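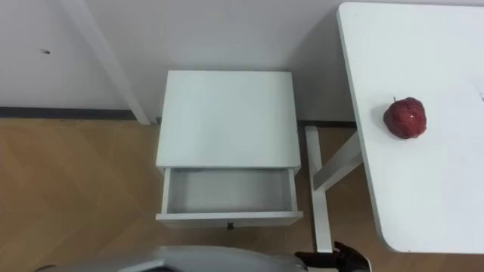

Bedside cabinet, drawer open.

Raderstead Anime Weekend: costume and prop check, April
Checked by: Impi Kinnunen. Comments by: Anju Vishwakarma

1. Mermaid tails
Zip opens from the inside: PASS
Wearer can stand up unaided: FAIL
Comment: The Dutport group say their princess is carried everywhere by two loyal sea guards. The guards are also entered in the karaoke. Please agree a plan for the hour when they are singing.

2. Swords, tridents, staffs
Blunt tip: PASS
Under 2 metres: PASS, once the crystal was unscrewed
Comment: Foam only. The owner of the Lodhi moon staff argued that hers is foam "in spirit". It is a curtain pole.

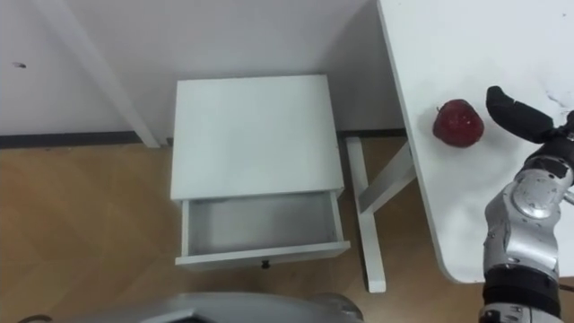

3. Thrown and handed props
Cursed fruit, magic pearls and bombs must be soft enough to bounce off a small child. Real food counts as a prop once you throw it. A single dark red apple on a white table, like this one, is a snack and needs no tag, but it would fail the bounce test badly.
Comment: Three fails, all pearls. One was a snooker ball.

4. Wings and capes
Fold to door width: PASS
Hem clear of the floor: FAIL
Comment: Pinned up. The dark lord took it well, though he now looks as if he is expecting a flood — and
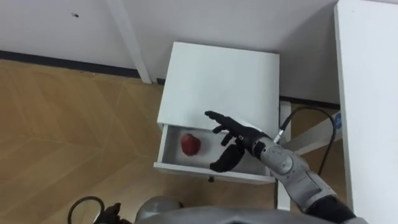

his boots, which he had hoped to keep out of sight, turn out to be wellingtons.

5. Wigs and masks
Can see both sides: PASS
Comment: The Branditz villain can see both sides but not forwards. Escort arranged.

6. Main hall
Capacity sign up, limit 400: PASS
Fire exits clear: FAIL, then PASS
Comment: A cardboard castle was moved. Its king objected in writing.
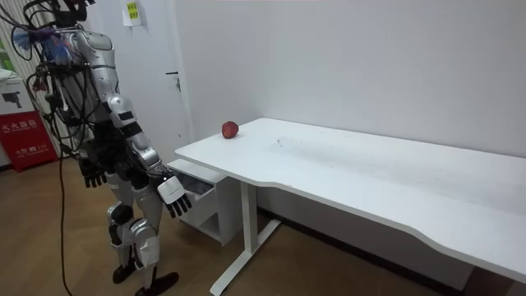
Humanoid robot at the long white desk.

Recheck at 2 pm. Bring your tag.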